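Suvis Pitch Records

README for the data folder and the loading scripts

Overview

Suvis Pitch Records is a table of startup pitches given at private investor meetings, together with what came of each one. It was put together so that people who study early-stage funding can look at the steps between a first pitch and a signed term sheet. Most public data on startup funding begins with the announcement of a round. This set begins earlier, with the application form.

The current release covers 238 companies that applied to pitch at meetings run by three investor groups: Mistora, Awad and Gilusero. Each group kept its own records in its own way, and a good part of the work went into making them line up. The release is frozen in November of each year. Corrections sent in after that go into the next one.
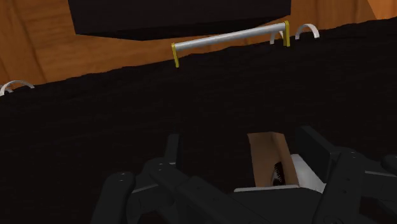 Does the set include companies that applied but were never invited to pitch?
Every company that sent in a complete application is included, whether or not it got a slot. Look at the field "stage_reached" to tell them apart. Incomplete applications were dropped before we received the files.

What is in the folder

companies.csv – one row per company, with sector, state, year founded and size of team at the time of the application.

pitches.csv – one row per pitch. A company that pitched to two groups has two rows. The start time of the pitch is given in local time.

followups.csv – one row per contact after a pitch, such as a request for documents, a call or a site visit. Awad did not log phone calls, so its counts are lower than those of the other two groups and should not be compared with them directly.

terms.csv – one row per signed term sheet, with the type of security, the amount range and the number of investors taking part.

codebook.txt – field names, allowed values and notes on missing data.

load.py – reads the four tables, checks the keys and writes a joined file.

Main fields

company_id is a random string and carries no meaning. It stays the same from one release to the next.

sector uses 13 categories. The groups started with over 34 labels between them, many of which overlapped (Mistora had both "health" and "medical", for instance). The mapping from old labels to new ones is in the codebook. If you disagree with it, the original label is kept in sector_raw.

stage_reached takes one of five values: applied, screened, pitched, diligence, signed. It records the furthest point reached with any group. To get the value for a single group, use the same field in pitches.csv.

amount_range is a band and never an exact figure. The bands are wider at the top end, where there are few deals and a narrow band might identify the company.

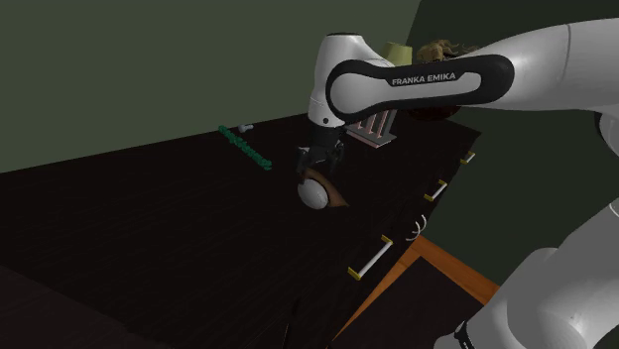

score_mean is the average of the scores given by the investors in the room. Gilusero scores out of 8 and the others score out of 10, so the value has been rescaled to run from 0 to 1. Pitches with fewer than three scores have this field left blank.

Known problems

Founding year is self-reported and is sometimes the year of incorporation, sometimes the year work began. We did not try to fix this.

Some companies changed their name between applications. We matched these by hand using the web address on the form, and there are probably a few left that we missed. They will show up as two separate companies.

Diligence dates from Mistora are the dates the notes were filed – the meetings themselves may have been a week or two earlier. Anyone working on time to close should leave these out or treat them as late.

The set says nothing about money raised from people outside the three groups. A company marked "applied" may have gone on to close a large round somewhere else.

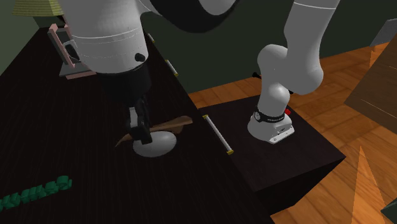
Privacy

Company names, founder names and web addresses have been removed. Free-text comments from investors were removed too, after a trial in which readers were able to guess several companies from the comments alone. Please do not try to re-identify companies or join this set to others for that purpose.

Use

The tables may be used for research and teaching. They should not be used to rank the investor groups or to sell leads. If you publish results, cite the set as "Suvis Pitch Records" and give the release number printed in the first line of codebook.txt.

Running the script

Put all four CSV files in the same folder as load.py and run it with no arguments. It stops with a message if a key is missing. The joined file is written as joined.csv and will overwrite an older copy.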